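Search this forum Search Advanced

Bridix open day – who else went?

hegarty_d
Finally made it out to the Bridix open day in Pidavdale and I'm so glad I did! The dish-handling demo was my favorite, so naturally I went back for a second look and then a third.

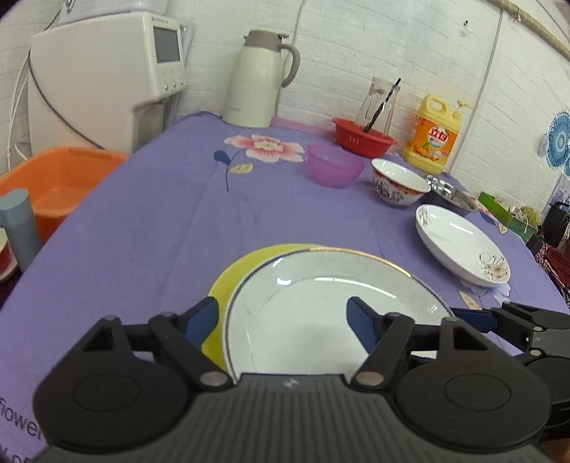
Parking was 7 dollars, and the line for coffee was longer than the one for the demos, but everyone was so friendly that I hardly minded (and I got to talk grippers with total strangers, which never happens at home).

flemis_fan
I liked it less, I'm afraid. Plates and bowls on a tabletop are fine, but I came hoping for something closer to a real kitchen sink.

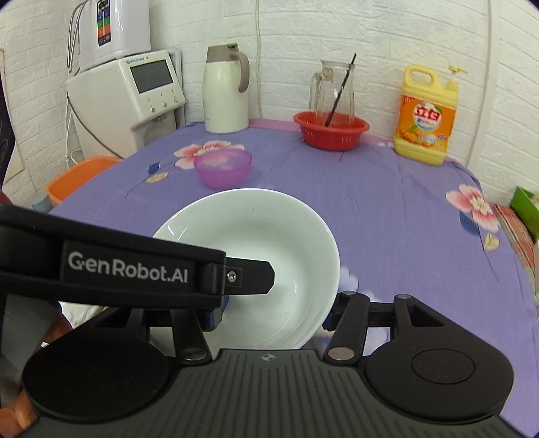 Ashworth had a bigger hall last June and let you stay as long as you wanted, so maybe I was spoiled. I will say that a plain, deep white bowl with a shiny inside is a fair test, and I'd have happily watched an hour of just that – the talks ran over instead.

hegarty_d
Oh, I loved the talks! We'll have to disagree there.

Ultan Noonan
With Deirdre on this one. Does anyone know if they're doing it again next year? I'd bring my sister.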